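Zondora-Meriendas: guardar la compra, un envoltorio cada vez

Versión de marzo. Mantienen: Yaqin Shao y Archana Chauhan.

¿Puede ya una máquina recoger una mesa llena de barritas y chocolatinas y meterlo todo en su caja? Nosotras creemos que casi, y este repositorio es nuestra manera de medir ese casi. Contiene 1708 demostraciones de una tarea doméstica muy concreta: coger snacks envasados de una mesa y colocarlos en un recipiente, o sacarlos de él y dejarlos a la vista.

Por qué snacks

Porque son dificilísimos (¡y baratos!). Un envoltorio brilla, cruje, se dobla y cambia de forma en cuanto lo aprietas. Una política que agarra tazas sin despeinarse se atasca con una oblea en plástico transparente, que la cámara apenas distingue del mantel. Empezamos con latas y cajas rígidas, y Dromeck, nuestro modelo de base, lo aprendió tan deprisa que tuvimos que buscar algo peor.

Qué hay dentro

demos/ - los episodios, uno por carpeta, con vídeo de muñeca, trayectoria de la pinza y apertura de los dedos
splits/ - entrenamiento, validación y prueba; la prueba son 88 episodios en casas que no salen en el resto
notas/ - comentarios a mano de quien grabó, en español o en inglés según el día
eval/ - el guion de evaluación y las plantillas de puntuación

Todo se grabó en casas de verdad, con pinzas de mano de dos dedos, con la luz que hubiera y los muebles donde estaban. Senga Imrie insistió en no despejar el fondo y tenía toda la razón: los modelos entrenados con mesas de laboratorio se pierden en cuanto aparece un mantel estampado.

Cómo va la cosa

Con las barritas sueltas, Dromeck va muy bien. Con las que se montan unas sobre otras, regular: a veces levanta dos y suelta las dos. Lo que peor lleva es el borde de la caja, sobre todo si la tela cae por encima y lo tapa. Una persona lo resuelve sin mirar. Aun así, hace un año no conseguíamos ni el primer agarre, y ver ahora cómo corrige el ángulo a mitad de camino nos sigue poniendo contentas.

Cómo empezar

Descargad primero el subconjunto pequeño (400 episodios), que basta para comprobar que todo carga. El guion de evaluación admite 3 intentos por objeto; si usáis otro número, decidlo al publicar resultados.

Problemas conocidos

En unos cuantos episodios de la casa Lernton la apertura de los dedos va desfasada respecto al vídeo. Jean Menzies está preparando la corrección. Las etiquetas de "barrita" y "oblea" se mezclan bastante; se agradecen parches. 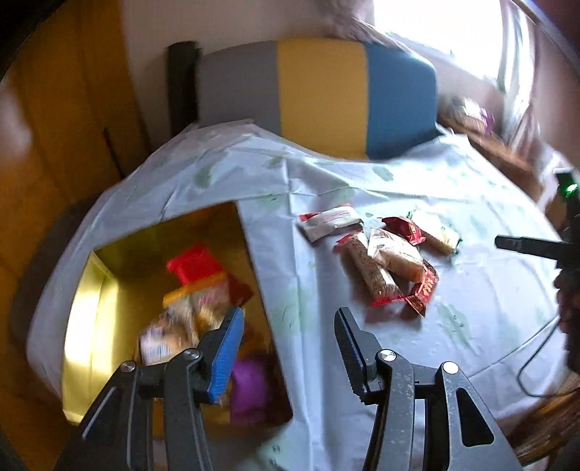 Para la próxima versión queremos bolsas abiertas y cajones, que es donde de verdad se guardan estas cosas. Si grabáis en vuestra cocina y os apetece aportar episodios, abrid una incidencia con la etiqueta "casa nueva" y Archana os pasa la guía de calibración.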